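Section 4. Setting Up the Sorting Bin

The Drella gray bin is the holding bin for mixed small items before they go to the labeled trays. It ships with the Urero tray set, part 779, and can also be ordered alone as part 117. Read this section before filling the bin for the first time.

4.1 Placing the bin

1. Choose a flat table that does not rock. The table should be deeper than the bin on all four sides.
2. Wipe the tabletop and the underside of the bin. Grit under the bin will scratch a wood surface.
3. Set the bin down with the long sides parallel to the table edge.
4. Press on each corner in turn. If a corner lifts, move the bin to another part of the table.

Note: The bin has no feet. Do not put tape or felt pads under the corners. Pads make the floor bow once the bin is loaded.

4.2 Loading mixed items

1. Check that the bin is empty and the floor is clean.
2. Put in a few items at a time. Lay them on the floor of the bin. Do not drop them from above the rim.
3. Keep one layer only. Items stacked on top of each other are harder to pick out and tend to roll.
4. Fold sunglasses and eyeglasses before they go in.
5. Drain cans completely. A crushed can is fine as long as it has no torn edges.
6. Separate toy building blocks that are stuck together, unless the set list shows them as one piece.

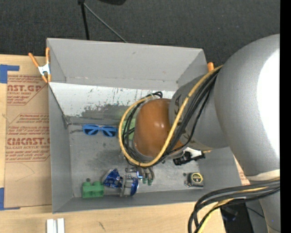 Figure 4-1. Mixed items in the gray bin, with folded sunglasses near the back wall and a green building block on the bin floor.

Items do not need to be lined up or spaced evenly. They may touch each other and may lie close to a wall. Anything that sticks up past the rim belongs in the oversize tray (see Section 6).

CAUTION: Do not load glass, open blades, batteries or anything that leaks. The bin is not sealed at the corners and liquid will reach the table.

4.3 Emptying the bin

1. Take out the large items first, then the small ones.
2. Move each item straight to its tray. Cans go to Metal, blocks to Toys, eyewear to Personal.
3. Look along the bottom edge of all four walls for small pieces.
4. Wipe the floor of the bin with a damp cloth and let it dry for 10 minutes before refilling.

Note: Bostier surface cleaner may be used for sticky residue. Do not use solvent or a scouring pad. Scratches on the floor of the bin hold dirt and cannot be polished out.

4.4 Replacement

Replace the bin after 4,000 fill cycles, or sooner if a wall is cracked or the floor no longer sits flat. Owners of the older McKinnon tray rack should order the bin with the short rim, as the standard rim does not clear the lower shelf.

Continue to Section 5, Labeling the Trays.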